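The Arm Gets the Easy Ones

At the Rarnberg returns warehouse, people used to be proud of how fast they could empty a tote. Esperanza Prieto held the floor record for most of one winter and will still tell you the number, along with the name of the man who claims he beat it on a shift when the scanner logs were down. The number is on the wall by the time clock in marker. No one has updated it since August, when the arm started taking its share of the sorting.

Rarnberg handles what other companies would prefer not to think about: the stuff that comes back. Toys, kitchen things, office supplies, novelty items bought at 2 a.m. and regretted by breakfast. It arrives mixed, and somebody has to unmix it. For years that somebody was a row of people standing at tables. Now part of the row is a robot from a small integrator called Stodon, running picking software called Prornevness, a name the staff gave up on within a day. They call the whole thing Gary.

Gary had a plain job description. Reach into a bin, take one object, put it where it belongs, repeat. Management's slide deck promised that this would free the team for "higher-value tasks." Prieto, who has worked there long enough to have been freed several times, asked what those were. The answer came back in the form of a laminated card.

The card says that when the arm can't decide, a person decides for it. In practice this means Prieto spends a good part of her day being consulted by a machine on the nature of forks. A pencil lying under another pencil is a problem. Anything shiny is a problem. Anything soft is a negotiation. The machine lifts a stapler with great confidence and then spends what feels like a school semester considering a bottle cap.
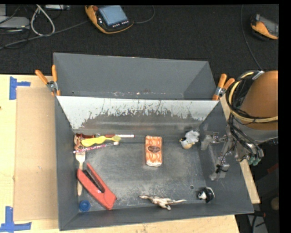

"I used to sort," she says. "Now I have opinions about sorting, and I click on them."

The clicking pays a little more. It is also, she admits, easier on the shoulders, which had been filing complaints since well before the robot showed up. Her wrists no longer wake her at night. She sits for half the shift on a stool she had to request in writing, the company having assumed that a person supervising a machine would naturally want to stand next to it and look impressed.

What went missing is harder to put on a form. The old row talked. You can empty a tote and carry on a conversation about your sister's divorce at the same time, and people did, for years, in installments. Gary's corner is quieter. The person on the stool has to watch, and watching turns out to use the same part of the brain as gossip. The sister's divorce was finalized and half the shift missed it.

Agathe Guérin runs the floor and defends the project with the tired loyalty of someone who signed for it. She points out that no one was laid off, which is true, and that 4 people who left were not replaced, which she also brings up herself before you can. During the first month the arm sorted 3790 items. It asked for help on 1057 of them. She had expected worse, and the Stodon engineers had expected better, so she chose to regard this as an average.

The requests have dropped since. Some of that is the software learning, and some of it is the staff. People who load the bins have started spreading things out a bit before the arm gets to them, nudging the flat items off the walls and turning handles toward the middle. It isn't on the laminated card. A consultant from Ghiță, brought in to measure efficiency, timed everybody for two weeks and missed it entirely, probably because it looks like fidgeting.

Prieto calls it setting the table. She started doing it to get fewer beeps. Then the newer hires copied her, and now there is a right way and a wrong way, and she has been known to walk over and fix a colleague's bin without a word. She reckons she can tell from across the room who loaded it.

There is a plan for a second arm by spring, and the card is being revised to match. Guérin has asked for an extra 200 dollars a month for whoever trains the loaders, a job that doesn't have a title yet. Prieto has applied for it. On the line marked "relevant experience" she wrote down the number from the wall.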